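Dilier Compares Two Gripper Finger Pads on Plug Insertion

1 Sep 2026 - Dilier has started a side-by-side comparison of two finger pads for its Lutetti two-arm workcell, using everyday chargers, adapters and power strips as the test objects. Each pad gets 100 insertion attempts per arm under the same controller settings.

Plugs are a hard case for a two-finger gripper. The body is smooth, the prongs have to line up with the slots, and a small slip in the fingers turns into a missed socket.

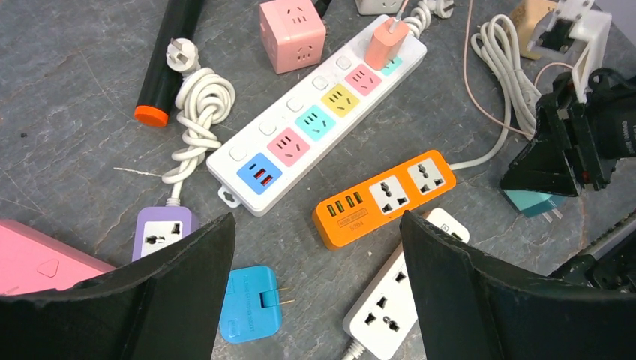
Power strips, adapters and cables on the test table, from the gripper camera.

The work is led by Reet Adomaitis at the company's Barkness site. Both arms share one table, and the objects are left among loose cords so that the cameras have some clutter to deal with.
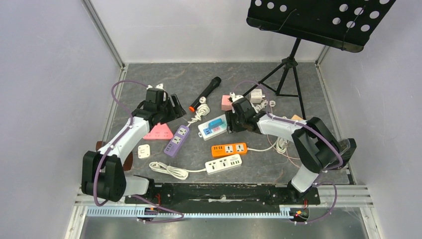
Žydrūnas Lepik said a fixed camera is fine for planning the reach but he would not trust it for the last 10 millimeters, and he wants the wrist cameras scored separately.

Dilier will do that. Every attempt is logged with wrist video, fixed-camera video and finger position - 40 attempts in each set will be repeated with the fixed camera switched off.
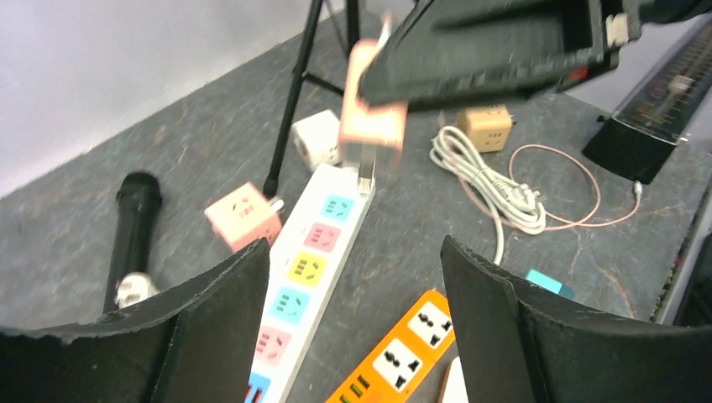 What Is Being Measured

Scores cover grasp, alignment and full insertion. An attempt ends after three tries at the same socket. Pad wear is checked at the end of each day.
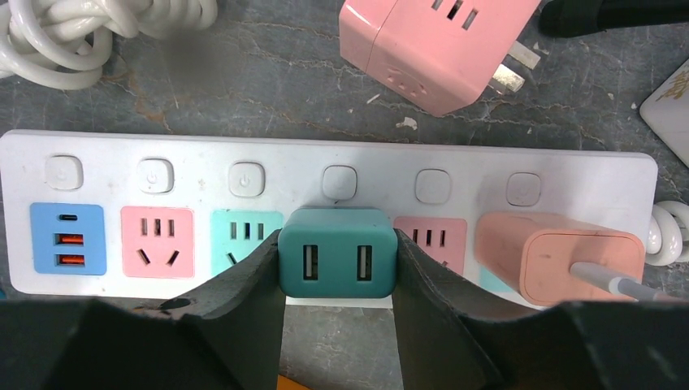 A teal USB charger held between the finger pads in front of the power strip.

Results are due in October. Labs that want the test protocol can request it from Edgars Org at Dilier.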